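홈 | 게시판 | 생활·청소 | 사무가구 | 로그인
읽는 시간 5분

흰 책상 상판 얼룩, 다들 뭘로 닦으세요?

작성자: 흰상판고민
2024년 3월 13일

작업실에서 쓰는 흰 책상 때문에 글 올립니다. 무광이고 앞쪽 모서리가 둥글게 처리된 상판입니다. Tremberg에서 지난 9월에 들였는데 요즘 들어 거뭇한 자국이 눈에 띕니다. 마른 천으로 밀면 가루 같은 게 조금 모이고 줄처럼 번지는 부분도 있습니다.

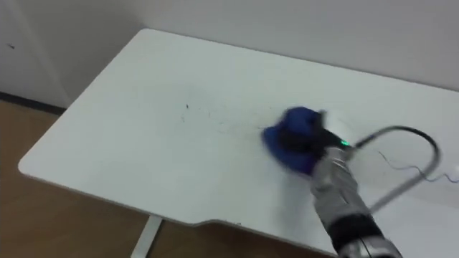
물티슈도 써 봤는데 마르고 나면 뿌옇게 남아서 그만뒀습니다. 지금은 Biso 중성세제를 물에 타서 쓸까 생각 중입니다. 상판 코팅이 상할까 봐 아직 전체에는 안 해 봤습니다. 비슷한 책상 쓰시는 분들 의견 부탁드립니다.

댓글 5 | 공유 2 | 조회 345

오후세시
중성세제면 괜찮습니다. 물 800ml에 두어 방울만 넣으세요. 많이 넣으면 그걸 헹구는 게 더 일입니다. 천은 꼭 짜서 쓰시고 마지막에 마른 천으로 한 번 더 닦으면 뿌연 건 안 남습니다.

mullard_desk
저는 반대입니다. Mullard 상판에 세제를 썼다가 한 군데만 광이 달라졌습니다. 희석해서 썼는데도 그랬어요. 가루가 묻어나는 정도면 마른 극세사로 털어내고 맹물로 끝내는 게 낫습니다.

오후세시
그건 문질러서 그렇게 된 것 같은데요. 무광은 세제보다 힘줘서 문지르는 게 문제입니다. 같은 자리를 여러 번 밀면 맹물로 해도 번들거립니다.

mullard_desk
힘 안 줬습니다. 제품마다 다를 수 있으니 안 보이는 쪽에 먼저 해 보시라는 얘기입니다.

흰상판고민 (작성자)
두 분 감사합니다. 일단 맹물부터 해 보겠습니다. 천은 두 가지가 있습니다. 파란 건 올이 고리로 된 타월천이고 보라색도 하나 있는데, 섞어 써도 되는지 모르겠네요.

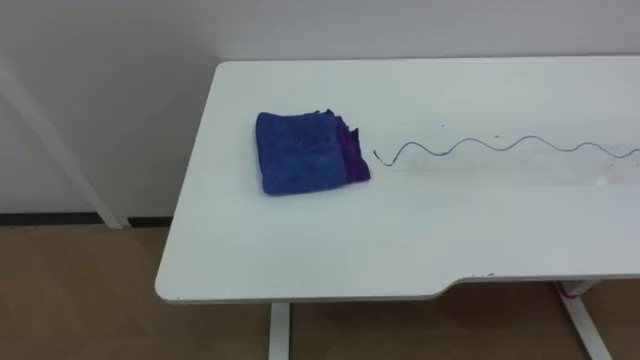 책상 위에 접어 둔 파란 타월천과 보라색 천

파란 쪽이 두툼해서 손에 잡기는 편합니다. 보라색은 Ruawai 묶음에 들어 있던 건데 아직 물빨래를 안 해 봤습니다.

걸레는삶아야
보라색은 흰 상판에 쓰기 전에 단독으로 빨아 보세요. 진한 색 천은 첫 빨래에서 물이 빠지는 게 있습니다. 젖은 채로 상판에 올려 두면 이염됩니다. 그리고 섬유유연제는 넣지 마세요. 물 흡수가 안 됩니다.

오후세시
타월천은 마무리용으로는 별로입니다. 보풀이 남아요. 물걸레질은 타월천, 마지막은 얇은 극세사로 나누는 게 좋습니다.

걸레는삶아야
보풀은 몇 번 빨면 거의 없어집니다. 저는 타월천 하나로 다 합니다. 굳이 나눌 필요는 못 느꼈습니다. 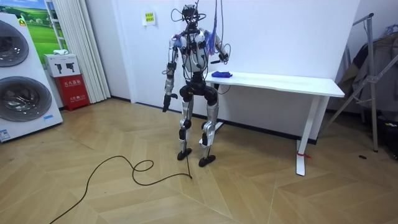 상판보다 벽 쪽이 더 신경 쓰일 때도 있습니다. 저도 책상을 벽에 붙여 쓰는데 뒤쪽 틈에 먼지가 계속 쌓여서, 한 달에 한 번은 앞으로 빼고 닦습니다. 작성자님 책상은 흰 금속 다리에 상판이 길쭉한 형태네요. 저라면 혼자 끌지 않고 둘이 양쪽에서 들겠습니다. 바닥이 헤링본 마루라 끌면 긁힌 자국이 남을 것 같습니다. 다리 밑에 펠트라도 붙여 두세요.

mullard_desk
펠트는 찬성입니다. 다만 얇은 건 금방 떨어지니 두께 5mm짜리로 사세요.

흰상판고민 (작성자)
펠트는 주문했습니다. 보라색 천은 오늘 따로 빨아 보고, 그동안은 파란 천만 쓰겠습니다. 세제는 벽 쪽 구석에 조금 발라 본 뒤에 결정하려고 합니다. 결과는 댓글로 남기겠습니다.

목록 | 이전글 | 다음글 | 맨 위로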